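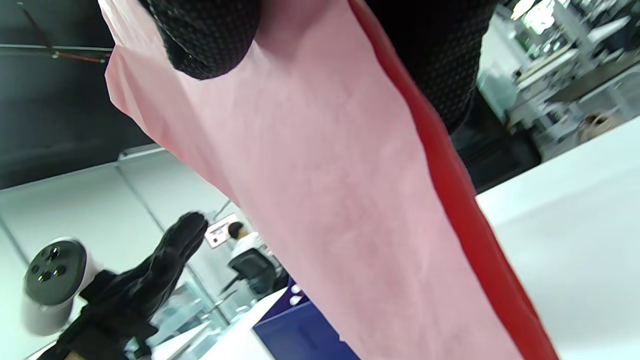
Home Forums Fixtures Tables Members Log in

Sheehan's return for Sutska - is he opening or finishing?

**longleg_larry**
Finbarr Sheehan is back in the Sutska squad for the September cup matches. He missed all of last season with his shoulder. Before that he opened the batting and bowled the new ball. The word at nets is that they want him at five this time and bowling in the middle overs. I think that's a waste. He is the only one in that side who hits over the top in the first six overs.

**kozan_keeper**
I kept wicket against him for Kozan in the preseason game and he is not the same player yet. He can hit it fine. It's the running that's behind. He turned down two easy second runs, and his throw from the deep came in on three bounces. At five he gets time to rest between bowling and batting. That makes sense to me.

**longleg_larry**
He got 30 in that game and you dropped him once.

**kozan_keeper**
I did. It was swinging.

**Tamsin R**
The bigger problem is what's around him. Sutska batted first at Aser and made 140 on a flat pitch with a short boundary on the road side. You need 150 there to have a chance, and Aser got home with 2 overs left. If Sheehan comes in at five with the score going nowhere, he has to swing from his first ball. He did that when he was fit and it got him out half the time. Put him at three and let the kid with the long name open.

**midwicket_mo**
Three is worse than either. If you lose a wicket in the first over he's opening anyway, only with his pads half on. I'd also like to see some actual numbers before people decide he can't bat down the order. He finished for Dandovance for a full season before he moved over here. Does anyone have those scorecards?

**Tamsin R**
They never went online. Dandovance did everything by hand.

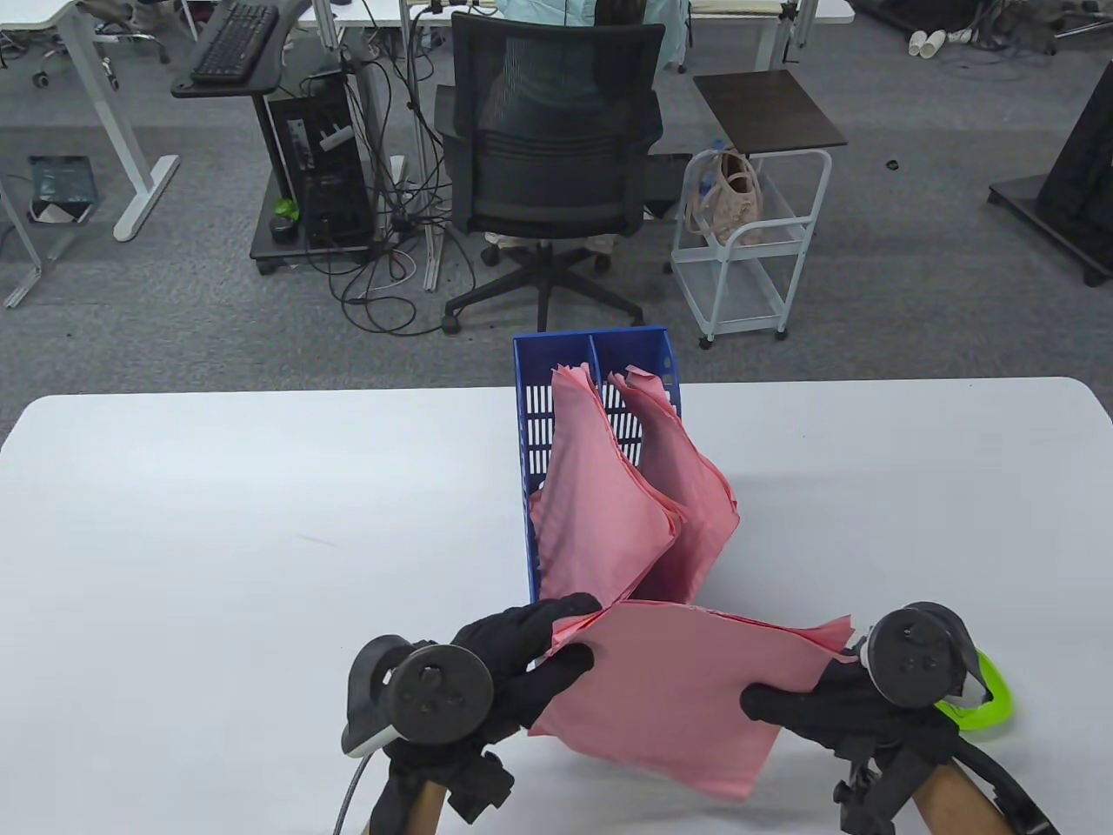 **ex_scorer**
The Dandovance batting records would settle part of this, but I don't expect anyone to find a full set. I scored for them for a while and we filled in sheets and filed them, and the filing was the weak part. Loose paper does what the pink sheets in that blue plastic holder are doing, with one stack leaning forward and the other curling out over the side, and after a winter you can't read the bowling column. From memory, he was good at six against spin and poor against anyone quick. That's memory only, so take it as that.

**kozan_keeper**
Matches what I saw. Our off-spinner disappeared. Our quick guy tied him up for an over and a half.

**longleg_larry**
Then open with him, when the field is up and a mishit still gets four. You're all making my argument for me.

**midwicket_mo**
Opening means facing their quickest bowler with a new ball. ex_scorer just said he struggles with pace. I don't see how that's your argument.

**Tamsin R**
OK, going by what people have posted, Sutska have these choices:

1. Open with him and don't bowl him until halfway. He gets the field restrictions but also the new ball, and he has to run hard with a partner who likes quick singles.

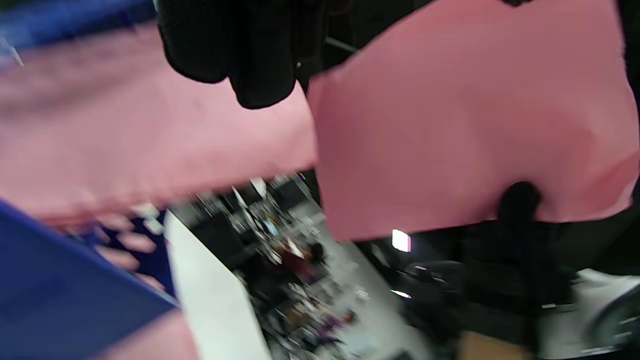

2. Bat him at five and bowl him in the middle overs. Less running, more spin, but he might face up to four overs in total if the top order does its job.

3. Bat him at three. Only I want this one.

**kozan_keeper**
Two. And keep him at slip so he doesn't have to throw.

**longleg_larry**
One. He told the captain he's happy to open, so it's not as if they'd be forcing him.

**ex_scorer**
Players always say they're happy to open. Two for me, at least until the shoulder has had a few games. If they draw Aser again, I might change my mind because of that boundary.

**midwicket_mo**
Two as well. Does anyone know what time the cup draw is?

**Tamsin R**
7:30 in the clubhouse. They usually start late.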